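Milside evening course, week 4: gathering examples for a learning system
Handout to keep – please bring it back next week

Last week we talked about what the arm is supposed to learn, and I promised we would get to the part that takes up most of everyone's time, so here we are! Gathering examples is slow, repetitive and (I think) rather lovely once you settle into it, because you start to notice how many small decisions your own hands make without asking you.

An example, for our purposes, is one complete go at a task, from the arm at rest to the arm at rest again. The Cimholm set we shall be borrowing from has 2,198 of them, and almost 800 are about moving toy vegetables between a cloth bag and a plate. You might think that is far too many for such a homely job. But cloth never lies the same way twice, and a handle that hangs over the front in one go may be tucked underneath in the next, so the system needs to meet a good many bags before it stops being surprised by them.

Some habits I would ask you to get into early:

Shake the bag out and set it down afresh between goes. It is very tempting to leave it where it was.

Change which vegetable you go for first, and shift the plate a little – nearer, further, over to the other side.

Move at the pace you would use at home. Tae-yang Wang, who ran the Grernora sessions, used to tell beginners to hum something slow.

Keep your fumbles, but label them as fumbles. We will come back to what they are good for in week 6.

Write your notes straight after each go, before you tidy the table. For next time, read the Yeo chapter on labelling and bring one question about it.

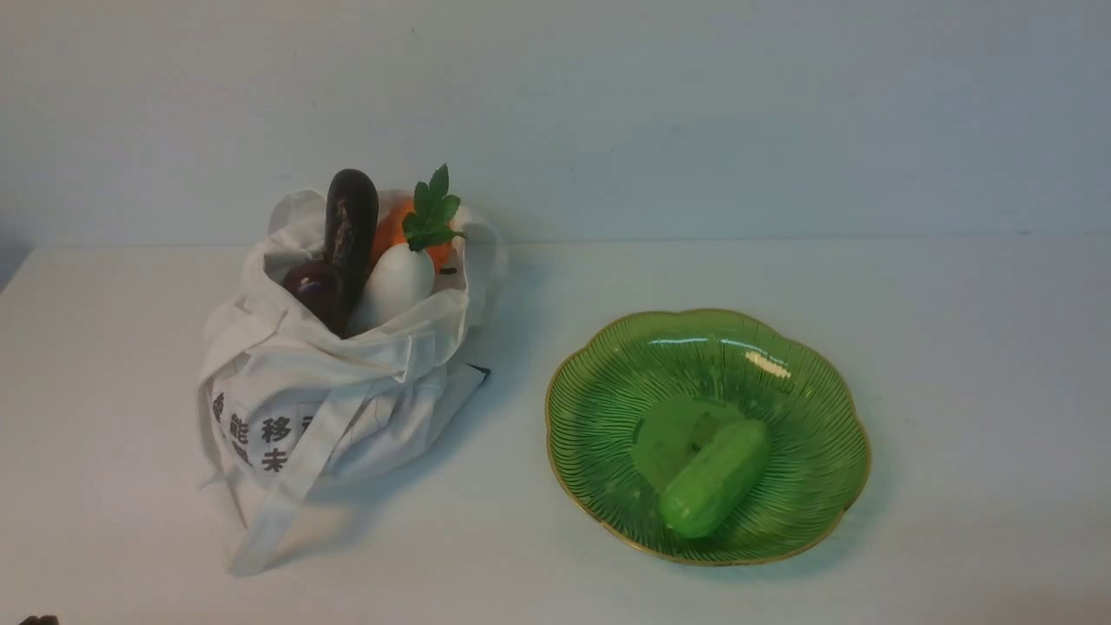
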